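Visit Report: Robot Learning from Hand-Held Tools
Introduction to Automation, Project 1
January 2025

1. Purpose of the visit

Our group's project is on how robots are taught to handle soft objects. Most of what we read last term dealt with hard parts, such as boxes and metal blanks, which keep their shape when a robot picks them up. Clothing does not. A shirt on a bed can lie in almost any shape, and a program that lists fixed positions will fail on it. We wanted to see how a company working on this problem gets its training material, so we applied for a place at the open day held by Konier.

Konier is a small firm that supplies recorded hand movements to robot developers. The open day had places for 60 visitors, split into groups by interest. We were in the group for household tasks. The visit lasted one afternoon and had three parts: a talk, a demonstration, and a period for questions.

2. The talk

The talk was given in the main office and covered the reasons for using hand-held grippers. A person holds a gripper in each hand and does an ordinary chore with it. The camera in the tool records what the gripper meets and how it closes. Later the recordings are used to train a robot arm that carries the same type of gripper. No robot has to be present while the recording is made, so the work can be done in a normal home.

The speaker compared this with remote control, where a person drives a real arm from a distance. Remote control gives exact data about the arm itself, but it is slow, and the arm has to be carried to each new room. Konier had tried it in an earlier project called Brikora and stopped after 107 recordings of folding towels. With the hand-held tools the firm passed 2,000 recordings in the following project, Flalex, which covers laundry, bedding and shoes.

We were told that a recording is kept only if it passes a check. The software has to be able to work out the path of each gripper through the room from the camera view. Fast turns, dark rooms and blank walls all make this harder. A patterned surface helps — the software needs details it can follow from one moment to the next.

3. The demonstration

The demonstration took place in a bedroom and dealt with clothes on a bed. Our group stayed back from the bed, and we were asked not to talk while a recording was running. The operators did not explain their work as they went. We took notes and compared them afterward.

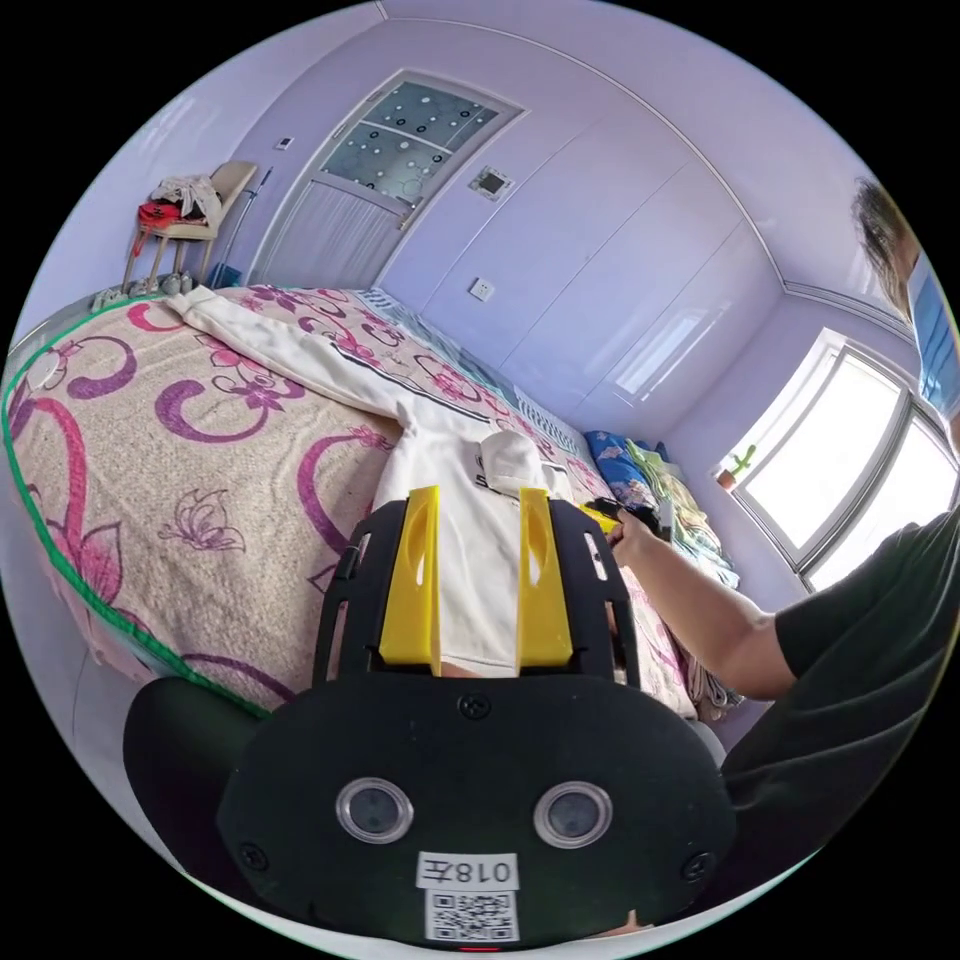
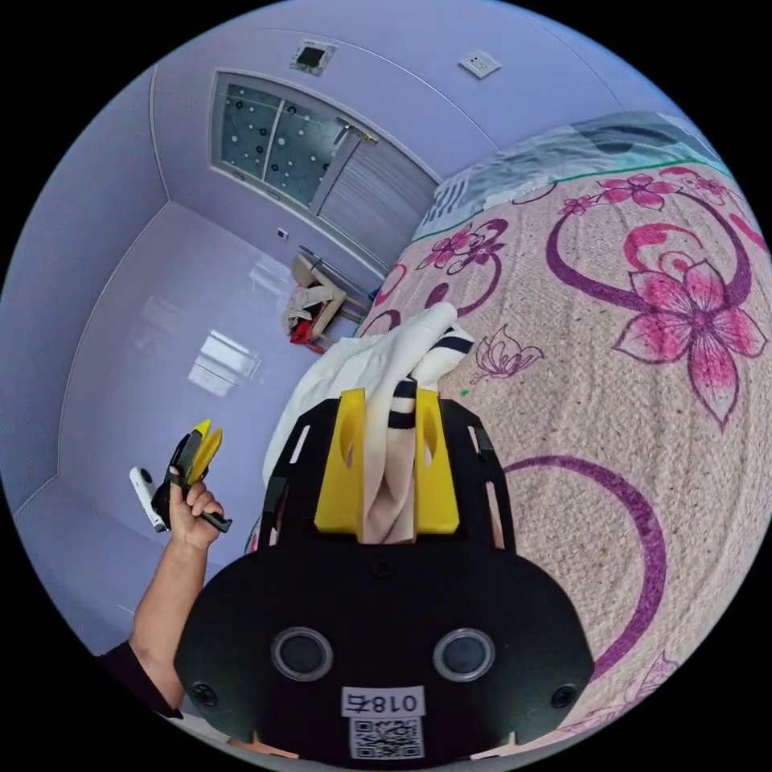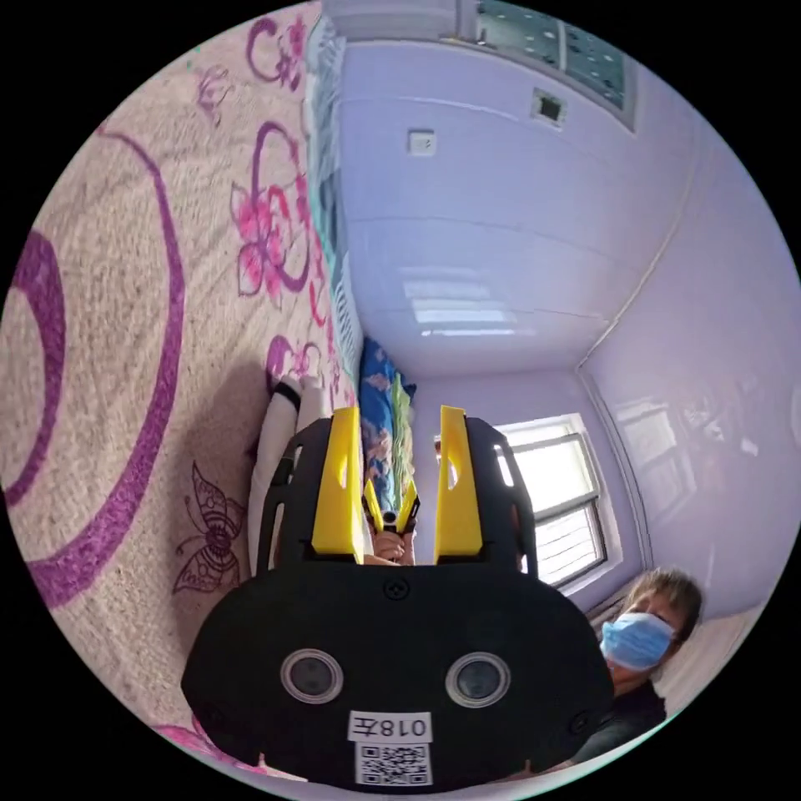
Hand-held grippers with yellow fingers, recorded in the bedroom during the demonstration.

Our main observations were these.

Only two fingers are available. A person folding a shirt by hand uses the palm and the side of the arm to smooth it down. With the grippers this has to be done by pinching an edge and pulling. All of us thought the work looked slower than normal folding, although we did not time it.

The operator has to plan the grip. If the fingers close on a single layer of cloth, the rest slides away. If they close on too much, the fold ends up thick at one corner. We saw both of these mistakes. The operator let go and tried again without stopping the recording. We asked later if such attempts are thrown out, and the answer was that many are kept, so that a robot can also learn how to recover.

The view from the tool is very wide and bends straight lines. At first we found the pictures hard to read. The reason given for the wide lens is that the fingers and a large part of the room can be seen at once, including in many cases the other hand.

The tools are labeled. The labels carry a number and the Chinese character for left or right, with a square code under it. Mixing up the two sides would spoil a whole session, and we were told this had happened once.

4. Questions and answers

We had prepared questions before the visit. The most useful answers are given in short form.

On cost: one pair of tools costs the firm $699 in parts, without labor. The fingers wear out first and are replaced most often.

On training of operators: a new operator practices for two days before any recordings are kept. The hardest habit to break is putting a tool down and helping with a bare hand.

On homes: a home is used only with written consent, and personal papers and photographs are put away before work starts.

On results: a robot trained on the Flalex recordings can pick up a shirt and lay it flat, but folding is still unreliable. We did not see this robot, so we can only report what was said.

5. Comparison with our reading

Our main source before the visit was the course reader by Hjaltadóttir, which has a chapter on teaching by demonstration. It says that the quality of the examples matters more than the number. Konier's check on each recording agrees with this. The chapter also says that examples should come from one fixed setting to begin with. Konier does the opposite and changes rooms as often as it can. We did not find a clear answer as to which is better, and it may depend on the task.

6. Problems with our method

We saw one room and one type of task. We did not measure anything. Two members of the group wrote down different orders for the steps in a fold, and we have left that part out. For the second part of the project we plan to build a simple two-finger tool from cardboard and spring steel and time ourselves folding a T-shirt with it and without it.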